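Elach: the questions I keep getting

I've been building this arm setup in my living room since December, and the same questions land in my inbox every time I post about it. So I wrote the answers down once, and now I can send people a link. I'll add to it when I feel like it.

What is Elach?

It's my home robot bench. One arm, one wooden table, one rack, and a pile of Python that I'm slowly making less embarrassing. The goal is for the arm to handle ordinary household stuff — mail, cloths, paper bags — without me writing out every motion by hand. I drive it myself first, record what I did, and train on that.

Is this a business?

Nope! It's a hobby with a spreadsheet. Tibor Vida wrote the logging code and Bok-nam Ko helped me with the mount, and we all have day jobs.

How much have you recorded so far?

2,611 episodes that I'd call usable. The raw count is 3,199, but a lot of the early ones are me bumping the table or forgetting which way the wrist turns. I keep the bad ones in a separate folder (In-ho Lim keeps telling me they'll be useful someday, and he may be right).

Why packaging? Wouldn't blocks be easier?

Blocks are way easier, and I did blocks for weeks. Then I got bored. Paper mailers are great practice because they bend and slide, and they wrinkle in a new way every time you touch them. They also cost me nothing, because my household orders too much stuff. A box has corners you can trust. A padded mailer has a sort of general outline, and the policy has to cope with that. 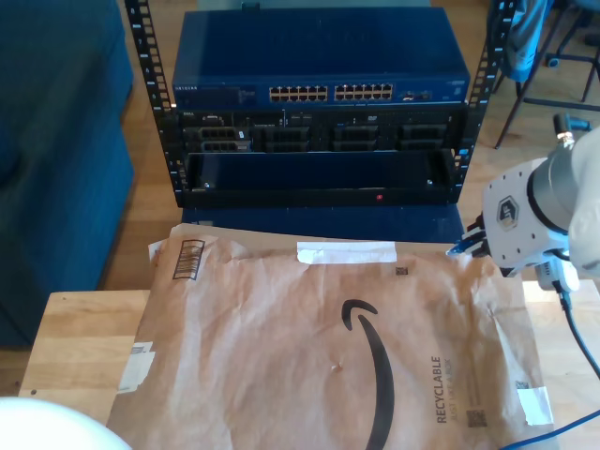 Padded mailer on the table, gripper over the top edge near the tape.

Do you take the tape and labels off first?

I leave them on. Tape edges are a nice small target, and the arrow and the lettering give the vision model something to hang on to when the rest is plain brown paper. I did one batch with everything peeled off and the grasp points wandered all over the place. If you only have plain mailers, draw on them with a marker.

Do you really need a rack server for this?

You don't! Mine was secondhand, and I already had the Netgear switch from my old apartment. A decent desktop will do fine. I like having everything wired and in one spot, right behind the table, so I'm not chasing Wi-Fi dropouts in the middle of a recording. The downside is fan noise. I mostly record in the morning and shut the server down by 9 p.m., which was a negotiation.

What's the cloth sleeve for?

It keeps dust and paper lint off the upper joints. Gun-woo Oh sewed the first one and I've been copying the pattern ever since. Keep it loose. My second try was too snug and it bunched up at the elbow until the arm faulted out.

How do you keep the cables out of the way?

Badly. I've got clips on order. For now I check the slack with the arm at full reach before every session, and I stop if anything looks tight.

What did it all cost?

More than 1,825 dollars, not counting the arm, which I bought used from a guy at the Ustedance workshop. Please don't ask me for the total with the arm. My spreadsheet has a hidden column.

Can I have the code?

Parts of it. The recorder is ready to share and I'm happy to send it. The training side is still full of paths that only exist on my machine. Version 3 should fix that.

Can I come see it?

If you're local, sure, email me first. I can usually do a short demo, and if you've got a stack of old mailers, bring them along.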